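FOR IMMEDIATE RELEASE
12/07/2011

Vestell puts the color back in the kitchen table lab

Vestell today began shipping Zidero, a tabletop color-mixing set for classrooms and for households that have given up on keeping the good tablecloth. The set pairs a clear rack with test tubes, measuring cups and a pink bowl, and leaves the food coloring to the buyer's conscience.

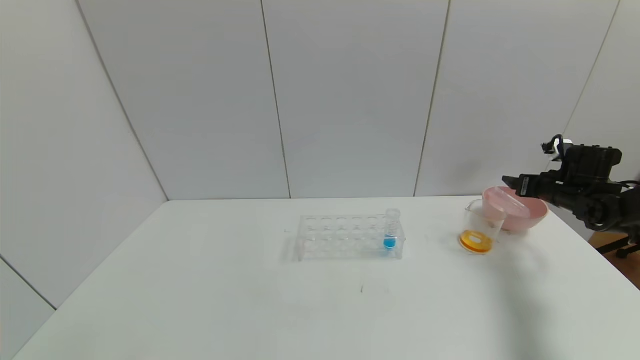
Zidero replaces the Kiken set, which sold 957 copies and drew nearly as many letters about its lid. "People liked Kiken. They just couldn't open it," said Dorota Pietrzak, head of product at Vestell. "We read every letter. Some of them were very long."

The first run is 1,000 sets. Each one comes with 10 activity cards, starting with plain measuring and ending with a shade of brown that every child reaches anyway.
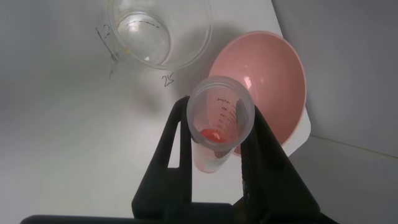
Red-orange liquid in a graduated measuring cup, with the pink bowl behind.

The rack was the subject of most of the meetings. Wells now carry a letter and a number in red, so a teacher can ask for A5 and stand some chance of getting it.

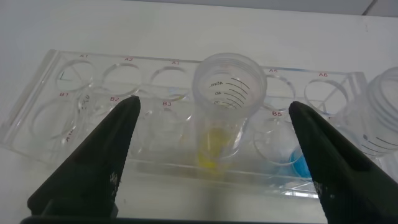 Red labels mark the wells of the clear rack.

"My students used to say 'the one next to the other one,'" said Mark Anthony Espiritu, a science teacher who tried the set with his classes in December. "Now they argue in coordinates."

Schools ordering through Nowicki, the distributor, can reserve up to 400 sets. Aprons are sold separately and are recommended.

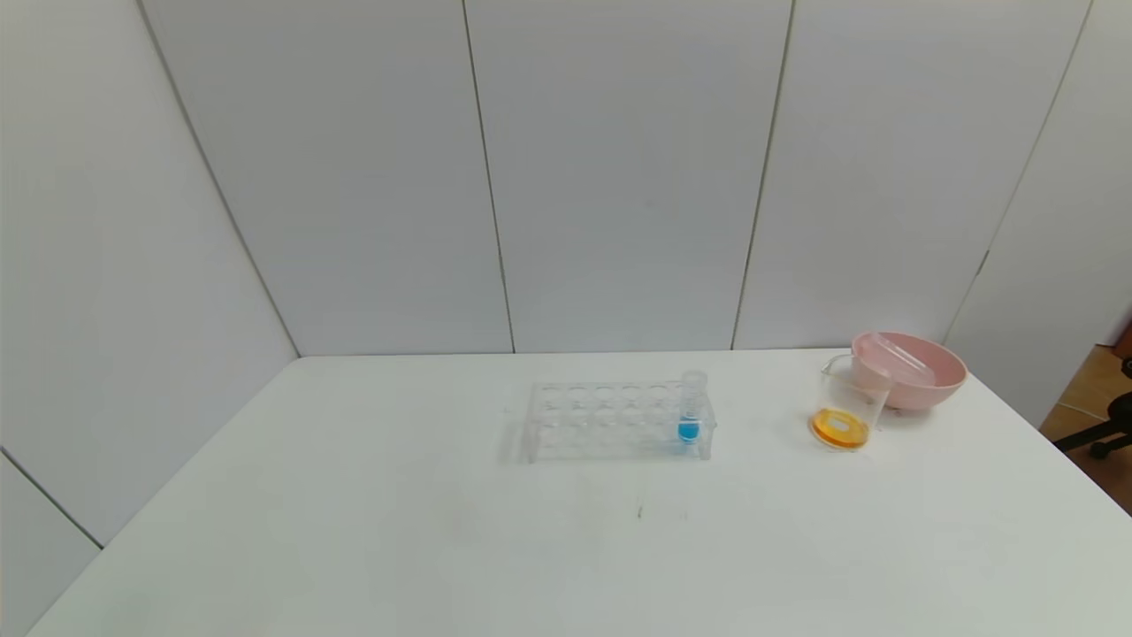

Blue in the tube, orange-yellow in the beaker.

Press contact: Dorota Pietrzak, Vestell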